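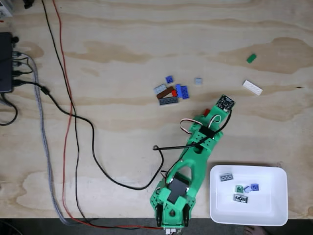
What does the Brurholm limited edition change mechanically over the standard car?

Rear dampers, final drive and brake pads. The engine and its calibration carry over, and so does the six-speed manual.

Spec thread, pulled from the order guide Udex sent to dealers in March. Production is capped at 200 cars. Paint choices: 4, all solid colors, no metallic.

Curb weight is listed at 1825 kg, with fluid and a full tank, no driver. The standard car is 40 kg heavier. Most of the saving is in the rear seat frame and the exhaust.

Dampers come from Moreira. Fixed rate, no adaptive mode, so the console switch is blanked off. Spring rates are unchanged, which I did not expect on a car with this price sheet.
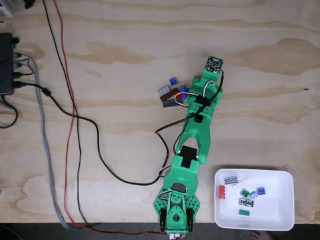
Green arm on the plywood tabletop.

Final drive is shorter. Riet Van Acker ran the numbers against the published tire size and gets more than 4 percent higher revs at cruise. The order guide gives no fuel figure yet.

Wheels are the Birness forged set, same width front and rear. Offset is not published. If you plan to run winter tires on your old wheels, measure caliper clearance first — the pads are new and the guide doesn't say if the calipers are.

Tow rating is deleted. Roof rails too. Spare is a sealant kit.

Dealer allocation opens at 9 a.m. local, one car per dealer in the first round. Will add the axle ratio when the service data is up.

Search this thread Go

Contact | Copyright Udex Spec Notes | Back to top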